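Subject: Re: [cell-users] Anyone running the Wumell kit on thin stampings?
From: Roya Naseri
Date: 2020-06-16

3 min read

Soudabeh, all,

Quick answers, between two other jobs, sorry for the shape of this. Yes we have the Wumell handling kit. Had it on trial from Zomari since April. Not bought yet. Setareh wants my recommendation so you are getting the rough draft of it.

Soudabeh Mousavi wrote:
> We're looking at the Wumell kit for a low volume line, stamped
> aluminum panels with a molded plastic piece that goes on top.
> The Zomari rep says it will handle both parts with no tool change.
> Has anyone tried that with real parts and not the demo blocks?
> Also curious what you all use for a work surface, and whether
> the price is anything like what it says on the sheet.
>
> Soudabeh

Short version: the arm side is fine. The software is mostly fine. Your trouble will be the parts, and the table. Price is the price until you ask for training, then it isn't.

Our parts are close to what you describe. Long flat aluminum plate with pressed channels, black plastic piece with a lot of openings that sits across the middle of it. We teach on a plain stainless table, tape on the carpet for the standing position.

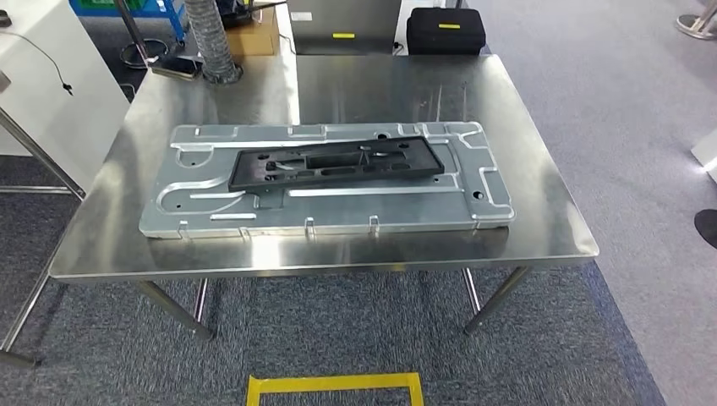 1. Surface

Polished steel is a pain. Shiny plate on shiny table, the vision side gets confused about where the plate stops and the reflection starts. Worst along the front edge where the table rolls over and picks up the ceiling lights. Yao-tsung Peng put a matte gray mat down for one afternoon and missed finds went way down. The Zomari people say adjust exposure. We did, it helped a bit, the mat helped more. Budget for a mat.

2. Picking the plate

Suction only works where it's flat, and with ridges all over there isn't much flat. Stock cup is too big for ours, it bridges a channel and leaks. They sent smaller ones free after I complained. Watch the small upturned tabs if you have them on yours, ours are along one long edge and the default approach path came in low from exactly that side. Raise the approach height before you run anything. It's in the advanced menu, not the wizard.

3. The plastic piece

Easier than I expected. Molded part, plenty of edges to grab, fingers get it by the rib in the middle. Angle is the problem. If it starts out a little skewed on the plate the kit will see it ok but then wants to regrip to square it up, and regrip is slow. We ran 16 in a row on the last good day and 3 needed a regrip. No drops. Thats with the mat.

So is the rep right about no tool change? Sort of. The combo head does both, cup and fingers. But you have to define them as seperate tools in the software and switch between them in the program. Not a physical change so he's technically telling the truth.

4. Teaching

Good part of the package. Shirin Bakhtiari had never programmed an arm and got a working sequence the same day. Hand guiding is smooth. Saving positions is quick, naming them is not, you get POS_1, POS_2 and so on and renaming takes four taps each. Rename as you go, trust me.

Version note: if they ship you an older controller ask for the update before it leaves Zomari. Doing it on site took us most of a morning and wiped the saved positions. Export first!!

5. Money

Base kit was at list. Small cups free as I said. Second training day extra. Support contract is yearly and the rep got vague when I asked what response time it covers, get that in writing. We also got a quote from Lultska, cheaper, but the head is one or the other, cup or fingers, so you'd be paying for a changer on top. Didn't trial it. If anybody here has I'd like to hear.

Where I'm leaning: buy, if they include the training. For some 500 assemblies a run it makes sense for us. Much below that I'd keep doing it by hand, setup eats the savings.

Stuff I have not tested, so don't quote me: anything with oil still on it, and running with people walking past all day.

Can send Soudabeh our program export off list, just say so. Settings for approach height are in there. Yao-tsung has the part number for the mat, I'll bug him for it.

Roya
Rashti, assembly trials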